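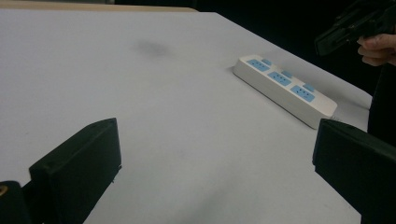

Individually switched extension lead: should the switches stay on, and how do I stop it sliding about?

Posted August 26, 2026 in Home electrics and appliances
389 views

I've got a white extension lead with three light blue sockets, each with its own little blue switch next to it. It lives on my white work table, which has a smooth top. I want to use it for a desk lamp, a laptop charger and, in the colder months, possibly a small fan heater. There are a few things I'm not sure of.

First, is it better to turn things off at the little switches or to pull the plugs out? I've always pulled the plugs, but that seems silly when the switches are there.

Second, would the heater be all right on it together with the other two? The label on the heater says 900 W. The laptop charger and the lamp are both small.

Third, the lead slides every time I push a plug in, and I end up holding it with one hand. I'd like to fix it down somehow without damaging the table, which belongs to the landlord. There is also a greyish mark on the table top that I would like to get off before I stick anything down.

I'm not in a hurry for the heater part. The table is the main thing.

Runa

3 replies

Plarico

Use the switches. They are made for it, and you will wear the sockets less than by pulling plugs in and out every day. Turn the appliance off first and then the switch, particularly with a heater. If you are going away for more than a night or two I would still unplug the lead at the wall.

On the load, turn the lead over and look for the rating. It will be printed or moulded on the underside, usually as a number of amps or a maximum number of watts. Add up what you want to run at the same time and compare. The limit is for the whole lead and not for each socket, which catches a lot of people out. Your 900 W heater plus a lamp and a charger may well come in under the figure, but I can't tell you that without knowing what yours says. If there is no rating on it anywhere, don't use it for anything that heats.

Even if the numbers are fine, the usual advice is to plug heaters straight into a wall socket, and I would do that if you have one within reach. A heater runs at full load for hours and any slightly loose contact will get warm. If a plug or socket ever feels hot, or you see browning round the slots, stop using the lead.

For the sliding, see if there are keyhole slots on the back. A lot of leads have them. They are meant for screws in a wall, which is no good for a rented table, but you could screw a small board to the wrong side of nothing at all and simply hang the lead on the board, then clamp the board to the table edge. I have had mine like that since May and it hasn't moved. Use short screws and make sure they match the slots, and have the lead unplugged while you do it.

Drenis

just use blu tack

Nwachukwu

I wouldn't use Blu Tack on a white table, it can leave a greasy patch and it lets go after a while. Removable picture strips, the kind with a tab you pull, hold well enough on a smooth top. Two along the underside, one near each end. Don't cover the rating label or any vents. Press it down for half a minute and leave it an hour before you plug anything in. When you move out, pull the tab slowly and flat along the table, not upwards.

Put it so that the cord end faces the wall socket and the cord isn't lying where your arm goes. Mine used to come off the end at an angle across the table and I caught it with my sleeve all the time. Turning the lead round was all it needed.

For the grey mark, take the lead off the table first. Start with a damp cloth and a drop of washing-up liquid. If it stays, try bicarbonate of soda mixed to a paste, rubbed lightly with a finger and wiped off. Melamine sponges do work on this kind of thing but they are slightly abrasive and can dull a shiny surface, so test in a corner. Dry it properly before sticking anything down, and wipe where the strips will go with a bit of surgical spirit if the surface can take it.

I agree with the reply further up about the heater. Wall socket if you can.

Runa

Thank you. I'll get the picture strips at the weekend and try the washing-up liquid tonight. The heater can go in the wall socket by the door, the flex just about reaches.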